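Studard 200 Countertop Water Filter – by Tunari

Back in stock. Last batch went fast, so order early if you need one before the hollidays – December shipping gets slow.

Sits next to the sink, hooks to the faucet you already have. No drilling. No plumber. Hand-tighten the adapter, flip the lever, done. Fits most standard kitchen faucets. Does not fit pull-down sprayers, please check before ordering, we get a lot of returns over this.

What it does: takes out chlorine taste, sediment, rust. Not for well water. Not a softener either – hard water will still leave spots on your glasses.

Cartridge is good for 2,000 gallons. For most homes that's the better part of a year. Run cold water through a new one for 9 minutes before drinking. First water comes out gray, that's carbon dust, harmless.

In the box: filter body, one cartridge, hose, two adapters, spare washers. Spare cartridges sold seperately, see the Drornach refill pack.

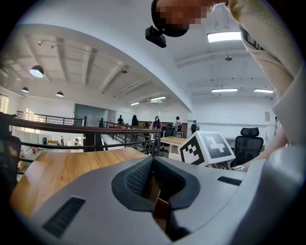 Cold water only. Hot water ruins the cartridge and voids the warranty. Wipe the outside with a damp cloth, no bleach. If it drips at the faucet, swap the washer first, then tighten.

White or slate. Slate ships from the Moen warehouse, allow a few extra days.

Contact us | Returns | © 2024 Tunari | Back to top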